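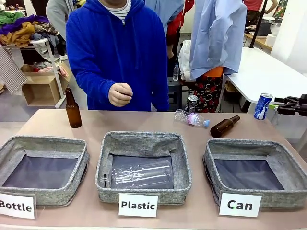 Wanting Long
Course instructor, Household Materials and Recycling, Clasent Evening School

Saturday, March 12, 2022

Handout 4: Sorting drink containers

This handout goes with the practical part of the course. Please read it before you come, and bring it with you, as we will write on it.

1. The three classes

We sort drink containers into three classes, and each class has one bin with one card. The cards say Bottle, Plastic and Can. Students often ask me why the first card does not say "Glass". The cards were made by Luuk Van Dijk when he taught this course, and he took the words that people use at home. I have kept them, but you must know the rule which is behind them:

Bottle = glass bottle, any color.
Plastic = plastic bottle, with or without its cap.
Can = metal drink can, printed or plain.

So a plastic bottle is a bottle in daily language, but on our table it goes to Plastic. This is the most frequent question in the first lesson. If you are in doubt, decide by the material first and look at the shape after.

2. The containers

Brown glass bottles. They are heavier than the others and they roll. Lay them down in the bin with the hand still on them, and do not let them drop from above. A bottle that is standing on the table between two bins is not sorted yet, even if it is very near to the correct one.

Clear plastic bottles. The label and the cap can stay on. In some towns the cap must be removed, in others it must stay, therefore you should check the rule where you live. A crushed bottle belongs to the same class as a full-shaped one. Crushing changes the volume and it does not change the material.

Cans. A printed can and a plain silver can are the same for us. Do not put the fingers inside the opening.

3. The mixed bin

In the Can bin we can meet a can with a crushed plastic bottle on top of it.

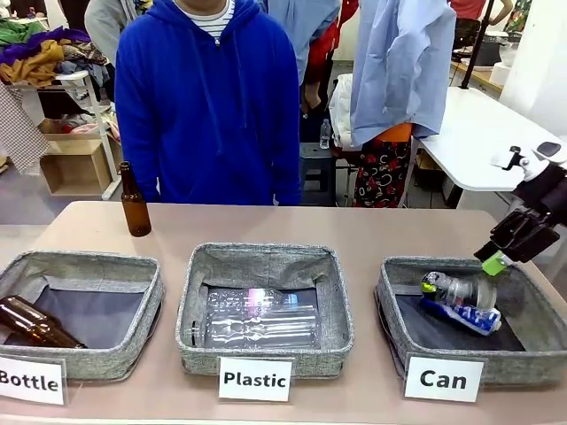

This is what we call a mixed bin, and it must be corrected before the bin is written down as finished. Take out the wrong piece first, then look at what is under it. A flattened bottle can hide a smaller thing, and if you only look from the side you will not see it. The bins are made of soft fabric and the inside is dark, so please look straight down into them.

Guangming Cai asked in October if one wrong piece is important. For the exercise, yes. In your notebook you write the name of the bin, the name of the wrong piece, and where it should have gone. For example: "Can bin, plastic bottle, to Plastic".

4. The exercise

You work in pairs. One person sorts and the other one checks, then you change. Each turn is 12 minutes. The person who checks does not speak during the sorting and only writes.

Before each turn:
- all three bins are emptied
- the cards stand in front of the bins and can be read from the front
- the containers are mixed on the table, some standing and some lying

The exercise gives up to 14 points. Nantana Saithong collects the notebooks at the end of the lesson. If you miss the lesson, write to her and you can join the other group.

5. For the next time

Read the Brora text, only the part about glass. Bring one container from home that you find difficult to classify, rinsed please. Drink cartons are welcome, we have no bin for them and I would like to hear where you would put them and why.

Last updated by W. Long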